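4.2 Open-day session, Vodau site

The second session ran during the open day at Vodau on September 24, 2018. Setup same as in July at Josden, one table, two hand-held grippers, one operator. Around 200 visitors signed in over the day, most stayed a few minutes and left. Pads on the fingers were not changed between the two sites and the wear shows (Fig. 3a), with the covering lifting along its seam on the left finger. We come back to pad wear in Section 5.

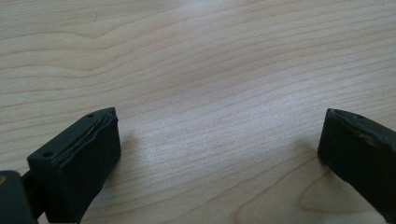
Fig. 3a. Gripper view, fingers open over the bare table.

Task for the public was kept simple on purpose. One tumbler, one rack. Visitors asked mostly about the cup, why that one. Answer: wide sleeve on top, narrower body that tapers to the base, so grasp height matters and people can see why. It is also pale all over in the gripper view, which the Mastero tracker handled less well then we hoped, see Table 2.

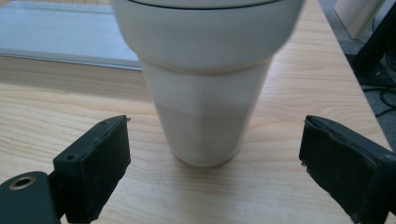
Fig. 3b. Tumbler upright between the open fingers, neither pad in contact.

Total for the day was 54 trials, against 700 at Josden. Low, but the operator had to stop and talk. Both hands carried a gripper throughout, even in trials where only one was needed; the Henare protocol asks for this and we kept to it. Holding the cup over the rack was the part that drew most questions, maybe becuase the lid with its red flap is easy to follow from the back of a crowd.

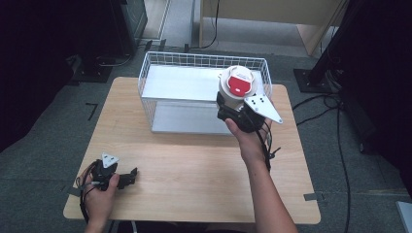 Fig. 3c. Operator view. Cup held in the right gripper over the wire rack, left gripper empty.

Trials broken off for a question were dropped from the analysis. Floor tape was left in place for the second half of the day.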